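Wedding Welcome Bags and Guest Rooms: Questions We Get

Do we really need welcome bags for out-of-town guests?

No. The wedding industry would like you to think so, and plenty of couples spend more on bottled water and ribbon than on the officiant. If most of your guests live within an hour, skip it. If people are flying in, a printed schedule and a snack will do.

What does the Susow package include?

It covers a block of rooms, one shuttle run each way, and late checkout if the hotel agrees. Read that last part twice. "If the hotel agrees" means you should get it in writing before you tell your aunt she can sleep in.

How many rooms should we block?

Fewer than you think. Couples tend to block for everyone on the list and then pay for the empty ones. Find out who is really coming, then ask what happens to unsold rooms. Flestov Inn takes them back with no charge up to 31 days out. Hamdy House does not, whatever the brochure suggests.

Is a group rate always cheaper?

We wish. Check the public price for the same dates before you sign. In March we compared the two at Hamdy House and the public rate was lower, breakfast included.

Should we pay for a room upgrade on the wedding night?

Maybe. "Honeymoon suite" has no fixed meaning. Sometimes you get a bigger room, and sometimes you get the same room with a higher number on the door. Ask for the square footage and photos of that exact room. If the desk can't send them, keep your money.

Can we get into the room early to dress?

Standard check-in is 4 p.m., which is no help for an afternoon ceremony. Your choices are to book the night before or pay for early access. Wetis Lodge sells early access by the half day - ask whether hair and makeup people count as guests, because the lodge has charged for them before.
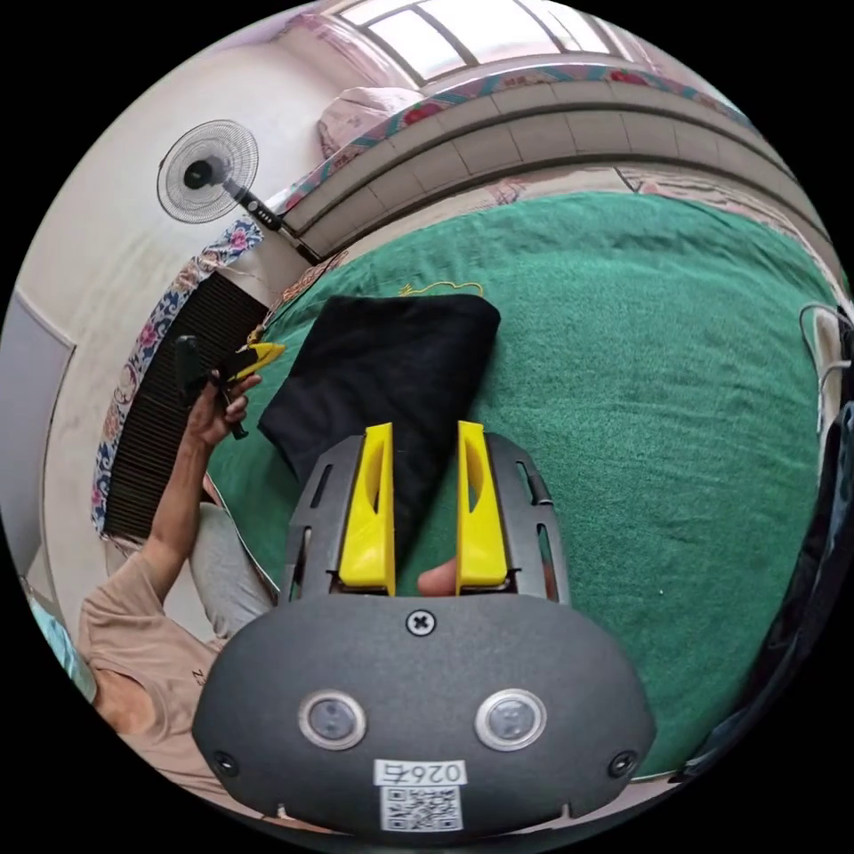 Black cloth folded on a green blanket.

Will the hotel press our clothes?

Some will, for a fee, with a form that says they aren't responsible for damage. I wouldn't hand a wedding dress to anyone who starts with that form. Shirts and table linens, fine.

Who pays if a guest damages a room?

Usually the guest, but some block contracts put it on the couple. We have seen a deposit of $1,000 tucked into page 4. Ask to have it removed, or at least capped.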